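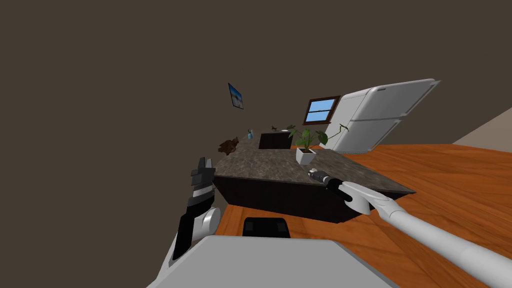
Newsroom > Press Releases > Robotics

2019-08-10

Kerkent Opens Paltside Kitchen Simulator to Outside Buyers, Keeps Claims Short

Kerkent today put Paltside on sale, a software kit for testing two-armed home robots in simulated kitchens before anyone buys hardware. The company is asking customers to doubt the results.

Paltside ships with 15 kitchen layouts and 74 household objects. In Kerkent's own trials, a simulated robot made 3231 attempts at picking small items off a counter. Kerkent is not publishing a success rate from those runs. The team does not think a number from a simulator says much about a real kitchen, where counters are sticky and people walk through.

"Our industry has sold a lot of robot butlers on the strength of a nice rendering," said Visitación Robles, product lead for Paltside. "I wouldn't buy a robot from one. I would use it to find out which ideas are bad, and so far it has found plenty of ours."

Known limits are listed in the manual. Liquids are not modeled. Soft objects behave poorly. Grip friction is a guess that buyers will need to tune against their own equipment.

A single license covers eight users. A link to the Wutar motion planner is included but has had little testing. Arroyo, a set of matching real-world test tasks, is planned for December, and Kerkent advises anyone who needs proof of performance to wait for it.

Shares 8 | Comments 0

Products Support Newsroom Careers Contact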